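What Is a Dirt Path Made Of?

Do you walk on a dirt path sometimes? It can look simple, but it has many small parts, and each part has a story.

The top is mostly sand, dust and gravel. Gravel means small pieces of rock. A long time ago these pieces belonged to much bigger rocks. Rain, wind and frost broke them slowly, and the pieces became smaller and smaller. The smallest ones we call sand. 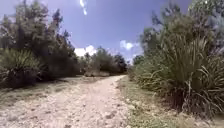 When rain falls on a path, the water looks for the easiest way down. It carries a little soil with it and leaves a shallow line in the ground. Wheels can also press such lines. We call them ruts. After many rains a rut can become deep, and then people fill it again with gravel.

Why does grass like to grow at the side? In the middle, feet and wheels press the soil very hard, so young roots cannot enter easily. At the side the soil is softer - and there grass, weeds and bushes can live.

Try this on Saturday. Take 9 small stones from a path and put them in a line, from the smoothest to the roughest. A smooth stone has often been rolled by water. A rough stone with sharp corners was maybe broken not so long ago. When you finish, bring the stones back to their place.

Text: Eustaquio Orozco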